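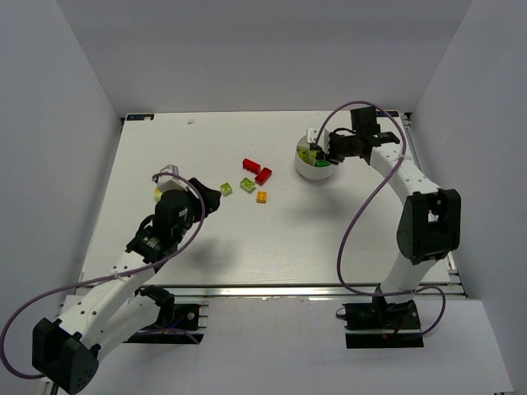 Stijn Hendriks wants to know whether I sort toy bricks by color or by shape, and he says anyone who sorts by color will regret it by December. Well, Stijn, I'm a color person, and I have been since I was little!

Gallery > Sorting and Tidying > Bricks on the White Table

Hi, Nanna Zoëga again, with another page for the brick people. My collection stands at 698 pieces now (I did the big count on 21/05/2021, on the living room rug, and my knees still remember it), and most of it came out of two big tubs my aunt saved for me. Five bricks on a white tabletop, and I could look at them for ages.

Five loose bricks, lime ones among them. I love lime. It's the color I run out of first, every single time, and then I end up finishing a wall in green and being annoyed at it for weeks.

A plain white surface is the best thing I know for sorting. I used to do it on a patterned tablecloth and kept losing the small pieces in the flowers!

My own routine, for those who asked: tip out a handful, pull the brightest color first, put it in its container, then go again. I stop after 20 minutes or I get sloppy and the greens wander in with the limes. Stijn does his by shape, with the long ones first, and he's promised to write it all out for me. I'll put his method up next to mine when it comes, and you can tell us both which one you'd rather do on a rainy afternoon.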